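Ticket 77 — Rejected episodes, soft items packing, hand-held gripper pair
Opened by: Zihan Song
Assigned: Konrad Wyss
Site: Numport
Status: open, waiting on site
Priority: normal (was high)

Zihan Song, 9:10
Batch came back from Mondton review with 69 of 200 episodes rejected. Reason code on nearly all of them is "contact rule". No other comment. We followed the same sheet as last month and that one went through fine. Can someone tell us what changed? Operators are asking and I have nothing to give them.

Konrad Wyss, 9:42
Looking. Which version of the sheet do you have on the wall? Bottom left corner, small number.

Zihan Song, 9:50
No number. Old one then I guess.

Konrad Wyss, 10:15
OK so that's most of it. The practice sheet was updated in November and your site got the mail but maybe not the printout. Parts that matter for soft stuff (poufs, plush, cloth, anything that squashes):

1. Close on the item until it stops slipping, then stop closing. Don't squeeze to the end of travel.
2. One item per gripper. If netting from a second one is caught, open, back off, start the grasp again. Don't shake it loose.
3. Both grippers can be over the box together but they don't touch each other. Any knock between the two = reject.
4. Hold still for a count of two before the first move and after the last one.
5. Status light checked before each episode, both units.
6. Box flaps stay up and clear of the linkage. If a flap gets pushed, note it in the log, keep going.

Number 3 is new. Before it was "avoid", now it's a hard reject. I'd bet that's your 69.

Zihan Song, 10:31
Number 3 is going to hurt. Small box, two people's worth of hardware in it. When both items are side by side there's no room for the second hand to come in without brushing the first.
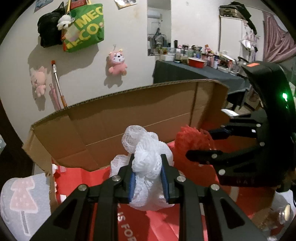
Konrad Wyss, 10:48
Two ways round it that other sites use. Either stagger — left grasps and lifts out, then right goes in. Or come in from opposite sides and keep the fingers pointing at each other, wide part of the frame away from the middle. Stagger is slower but the reject rate is way lower. Task card allows both, I checked.

What is not allowed: pulling the items apart by hand between episodes so they sit nicely. Reset is tip out, drop back in, done. Lei wrote that rule and it isn't moving.

Zihan Song, 11:20
Ah. We have been spacing them by hand. Not always, but yes. Does that make the other 131 bad too?

Konrad Wyss, 11:34
Not automaticly. Mark the ones you're sure about in Zilla, tag "reset-manual". Leave the rest. Don't guess, a wrong tag is worse than no tag. Review will pull a sample.

Zihan Song, 13:05
Tagged what we could. New sheet printed, old one in the bin. Tried stagger over lunch, 12 episodes, no knocks. Right hand operator says the wait feels odd, she keeps starting early. Also question on rule 1, how do we judge "stops slipping" on a mesh pouf? It slides inside itself even when the pads have it.

Konrad Wyss, 13:22
Fair. Go by the pads. If the part between the pads stays put relative to them you're good, the outside can flop about. I'll ask for a line on that in the next version.

For the early start: call it out loud. Left says "clear", right goes. Audio isn't kept on this task so talking is fine.

Zihan Song, 15:40
Calling works. Did a run of 100 with stagger, went through them ourselves against the sheet. Two knocks, one missed hold at the end, one where the light check got skipped so I binned it. Rest look ok to me. Uploaded, the bad ones left in with a note. Was that right or shoud I have deleted them?

Konrad Wyss, 15:52
Leave them in, always. Never delete on site, except the light check one is a grey area — if you still have the file, put it back and tag it "precheck-missing". Changed priority to normal. Keeping this open till review answers on the 100.

To do
Zihan — restore the precheck file, confirm tag
Zihan — both operators sign new sheet
Konrad — wording for rule 1, mesh and netting
Konrad — find out why the printout never got to Numport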